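Ticket: Invoices printing with the last line missing
Opened by: Randa Saliba
Status: Open, waiting on Lorance

Hi again, me with the printer saga! Quick recap for Dougal, who's taking over from the morning shift. When I print an invoice out of Lorance, the bottom line vanishes if the order has more than 18 items. The total is fine, the tax is fine, but the last item just isn't on the paper. The Gasex order was the first one I caught, and then I went back through May and found 3 more (Baxter called me about theirs, which was fun).

So far I've swapped the paper setting from A4 to Letter, reinstalled the driver and restarted everything twice. No change. I also tried printing from the front desk computer and got the same gap in the same spot. 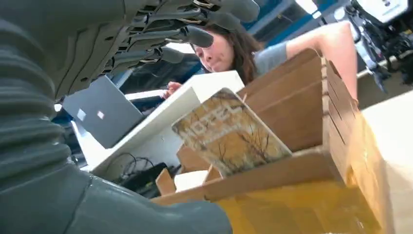
After lunch I saved the Soltoletti invoice as a PDF first, and guess what – the line is missing there too! So I'm pretty sure we can leave the poor printer alone now. Changing the footer height from 50 to 30 in the template brought the line back, but then our bank details slid onto page two.

Dougal Pringle, 4:00 pm: Thanks Randa, I put the footer back to 50 for now and sent both PDFs to Lorance support. Please split any long orders into two invoices until they answer.

Randa: Will do. Two Baxter ones are already split and sent.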